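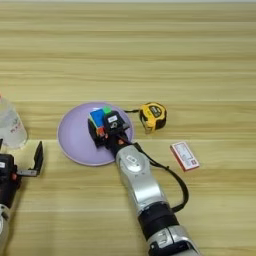 By K. Zariņš
Fleet Compliance Editor, Graswood Charter Review
23 July 2026

Dritmont converts cutaway chassis and full-size coach shells into limousine buses, party buses and executive shuttles. The company opens its Ornunport plant to operators twice a year, and I attended the summer session. Registration was at the north gate. Safety glasses and closed shoes were required, and both were checked.

The tour follows the build order. Incoming chassis are weighed at each axle before any work starts, and the figures go on a card that stays with the vehicle until delivery. The same scale is used at the end of the line. Operators who have bought a converted bus from a smaller shop will know how often the final axle weights are missing from the paperwork, and how hard they are to get afterward.

Bay 2 is floor and seat structure. Perimeter seating, the usual layout for wedding and prom work, puts side-facing benches along both walls. Dritmont bolts the bench frames to steel rails that run the length of the body and tie into the chassis outriggers. The sample section on display had been cut through at a mounting point so that visitors could see the backing plate and weld. The plate was thicker than I expected and the weld was clean. Lap belts are fitted at every position as standard. Three-point belts on side-facing seats are not offered.

Electrical work takes up most of the next hall. A typical 28-passenger party bus carries a sound system, floor and ceiling lighting, two or more screens, and a rear air conditioning unit, all of which draw power while the engine idles outside a venue. The current build uses a separate house battery bank with its own alternator, isolated from the starting batteries. Our guide gave the peak house load as 190 amps at 12 volts with everything switched on. I asked about sustained load in August with the doors opening every few minutes, and was told the test figures would be sent on request. I have requested them.

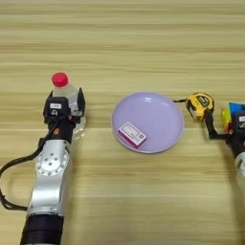 Wiring looms are labeled at both ends and at each bulkhead. Fuse panels sit behind a locked door at the front step, within reach of the driver – a clear improvement on the older cars, where the panel was under the rear bench and passengers had to be moved to change a fuse.

The water test booth was running during our visit. A finished shuttle was sprayed for 19 minutes while a technician inside checked window seals and roof hatches with a lamp. One hatch was marked for rework. Roof hatches are the most common warranty claim on the larger bodies, according to the handout, followed by entry door actuators.

Noise was the weak point. The demonstration ride covered 10 miles of mixed road, and the rear interior panels buzzed at highway speed with the sound system off. Staff said the vehicle was an early build and that later units have foam strips behind the trim. None of the later units was available to ride in.

Lead times are still long. Orders placed now for the mid-size body are being quoted for delivery after the spring wedding season, so a fleet planning to replace a bus for that work should look at stock units or extend a lease. Parts support runs from Ornunport only, with no depot farther west.

Parking at the plant is limited and the overflow lot is unpaved. Operators bringing their own coach should use the south entrance, where there is room to turn. Lunch was sandwiches. The next open session is in October, and places are booked through the Dritmont sales desk.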